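Singers wanted for the Flusham spring choir (no audition, really)

Hi all, Zerrin Gezer here. I'm putting together a choir again and I need altos. I also need tenors, I always need tenors, and if you happen to be a bass who can get to Flusham once a week I will save you the good chair.

We start in March and we'll be learning 4 pieces for a concert at the Rampersad Hall, which seats 271 and was pretty close to full last time! Two are folk songs, one is a lullaby my grandmother used to sing (I wrote the harmony parts myself, so be kind), and the last one is still up for a vote. Bring ideas. No show tunes please, we did a whole year of show tunes.

You don't have to read music. I record each part on its own and send it around, and plenty of our people learn everything in the car. What I do ask is that you come to most rehearsals. If you know already that you'll miss half of them, wait for the fall group, which is smaller and a lot more relaxed.

Rehearsals run from 7 to 9 in the evening, with a tea break in the middle. Parking behind the building is free after 6. The number 77 bus from Okberg stops across the street, but the last one back leaves at 9:20, so don't stand around chatting like I do.

It costs $40 for the season and that covers your sheet music. If that's a problem, tell me and we'll sort it out, no forms. Wear whatever you like to rehearsals. For the concert it's dark pants or a skirt and any bright top.

I'm also looking for a piano player for the last three weeks. This one is paid, $900 in total, and you'd need to be comfortable following a conductor who changes her mind about tempo (me).

To sign up, leave a comment with your name and your voice part, or just put "no idea" and I'll find you a spot on the first night.
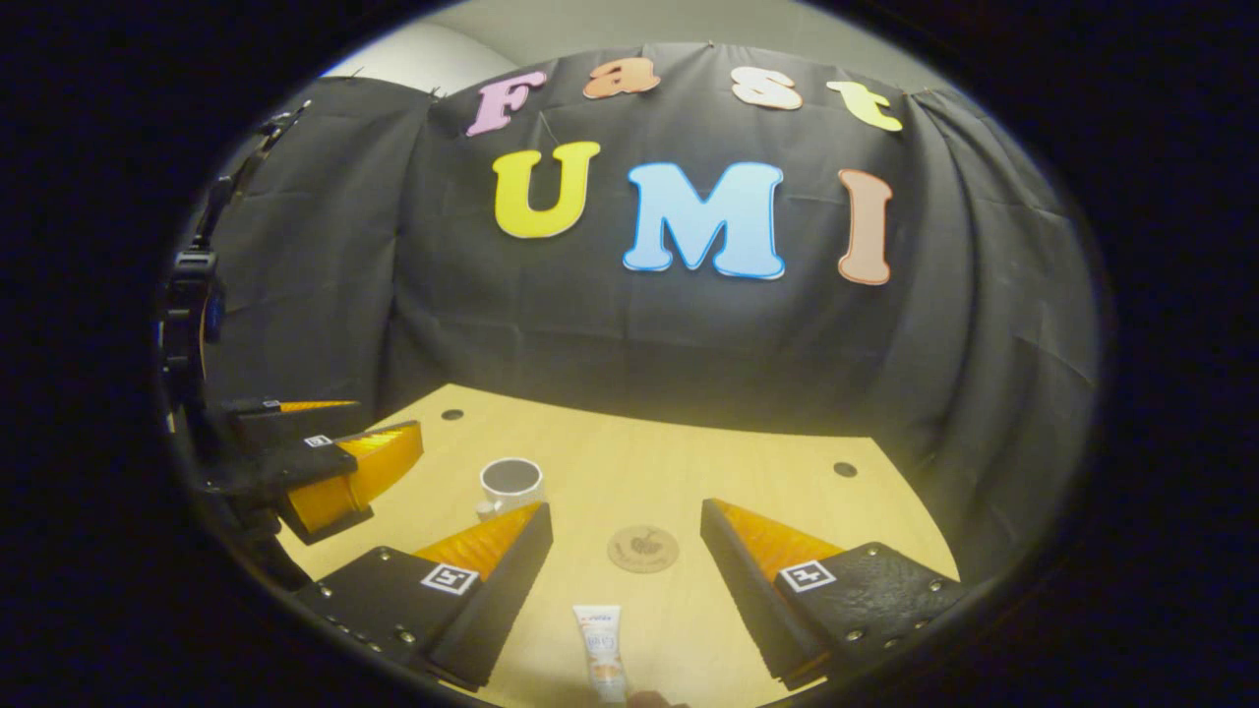
Ayanda Buthelezi: Put me down as "no idea," probably alto. Is it okay if I show up at 7:15 most weeks? I can't get out of work any earlier, but I can stay and stack chairs.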